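Polcombe enduro: anyone riding the two-day in December?

woodsmoke_wr
Entries opened Monday and I've stuck mine in for the clubman class. It's my first proper enduro after years of trail riding and the odd hare and hounds, so I'm excited and a bit terrified! Start list was at 316 when I looked. Who else is going, and is Pornirgate as grim as people make out?

grannygear
Pornirgate is the long climb after the second check, and yes, it's grim. Roots all the way up, and a queue of bikes on their sides by mid-morning. Get there early in your minute and keep left. I've done Polcombe 14 times and I've gone right exactly twice, both times upside down.

tuesdayrider
Disagree, right is fine if you carry third gear and don't look at the people lying in the ditch. Left is all polished rock now.

grannygear
Third gear! On a 250 two-stroke maybe. Woodsmoke, ignore him.

woodsmoke_wr
Ha, right, I'll see which side has fewer bodies on it. Other question, then: what are you all putting in your boots and gloves? I get terrible blisters on day two. My brother-in-law swears by talc but it turns to paste on me.

mudflap_jen
Corn starch, the kitchen stuff. Light dusting inside the liner socks, fresh pair at lunch. 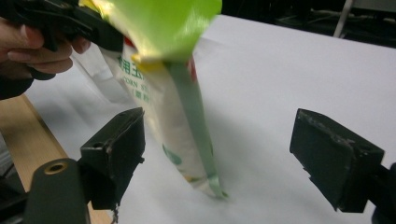 Corn starch, green and white bag

tuesdayrider
Sorry Jen, but I tried that at Huanca and had porridge in my boots by the first river. Decent socks and a bit of tape on the heels. Save the starch for gravy.

mudflap_jen
How much did you put in?! I said a light dusting. And nothing survives the river at Huanca, that one goes over your knees.

moschos_p
Pantelis Moschos here, I help set out the Polcombe course. There are two water crossings this year and both are shallow, so your feet have a chance. We've also cut a new line up Pornirgate, in the middle, which should settle the argument above. Gindska special test is unchanged, grass and then the quarry.

grannygear
It won't settle anything, Pantelis, but thank you. Middle line will be a trench by lunchtime.
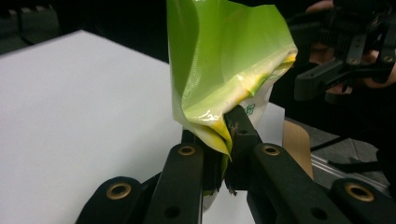

Can I swap my rear tyre between day one and day two?
You can, but only in the ten-minute work period before you go into parc fermé, and you have to do it yourself with the tools you carried.

woodsmoke_wr
Ten minutes?! It takes me most of an evening and a lot of swearing. Might just start on a fresh one and leave it alone.

tuesdayrider
Do that. And practise on the garage floor anyway. See you in the ditch on the right.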